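Skindov Hall Table, Glossy Reddish-Brown: My Review After Living With It
Posted 1/18/21 by Sarita Pant

Okay, so I have been putting off writing this because I wanted to use the table for a while first. The short version is that I like it a lot and I'd buy it again, with a couple of grumbles.

We have one of those long, narrow hallways that isn't really good for anything. White walls, pale tile, an echo when you drop your keys. For years I called it "the tunnel." I wanted a table out there that could be a desk when I needed to get away from the TV and a dumping spot the rest of the time, and everything I looked at was either a skinny little console with no usable top or a full dining table. My friend Madhu Khurana had the Skindov in her old apartment and kept telling me to just get it already (she was right, and yes Madhu, you can have that in writing).

Ordering and delivery

I bought mine through Rathore, order total 103 dollars with shipping, on sale. It came in one very heavy box. The legs go on with bolts and the wrench is included, but it's a terrible little wrench that chewed up my palm, so get your own out of the drawer before you start. One bolt hole was a hair off and I had to loosen the other legs and wiggle everything into line. After that it went together fine and it hasn't wobbled since, even on tile.

The top

I'm going to go on about the top, sorry! It's wood with a really high gloss, and the color is a warm reddish brown that looks so much richer in my plain white hallway than it did online. The listing photos made it look almost orange. In person it's closer to a good cup of tea.

The gloss does mean fingerprints. It also means anything with a gritty bottom will leave fine scratches if you slide it, and I have a small one from a flowerpot that I try not to look at. I keep a soft mat down now on the side I use most - a bright green one with rounded corners, it was in a drawer already - and that has pretty much solved it. A dry cloth takes care of the fingerprints. I tried the Fastura spray polish once and it left streaks that took me forever to buff out, so I'd skip it.

Room to work (and to make a mess)

I was worried about the size and I needn't have been. I can leave my laptop closed toward the back, keep the mat up front with whatever little thing has landed on it, and still have the whole right half for sorting cards and bits of paper. I am a spreader. I don't make piles, I make fields. If you're the same way, you'll be happy with this much top.
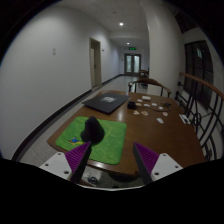
Things I'd change

No drawer. I knew that when I bought it, but I think about it every time I go hunting for a pen. Even a shallow one would do.

The edges could be softer, too. I've caught my hip on the corner more than once on the way to the kitchen in the dark, and in a narrow hall there's not a lot of room to swing wide.

And the feet came with these flimsy stick-on pads that slid off within a week. I replaced them with felt ones from the hardware store and it moves nicely now when I mop.

Compared to the Menivwood

I did try the Menivwood table at a friend's place before deciding. It's a bit deeper and it has the drawer, but the finish is matte and felt rough under my wrists when I typed, and it costs 200 dollars. For a bedroom I might go for it. For the hall I wanted the shine, especially with the light bouncing off all that white.

Would I recommend it? Yes, if you have an awkward hallway and can live with wiping it down. I'm giving it four stars, and it'd be five with a drawer. I'll update in February if the finish does anything weird next to the radiator.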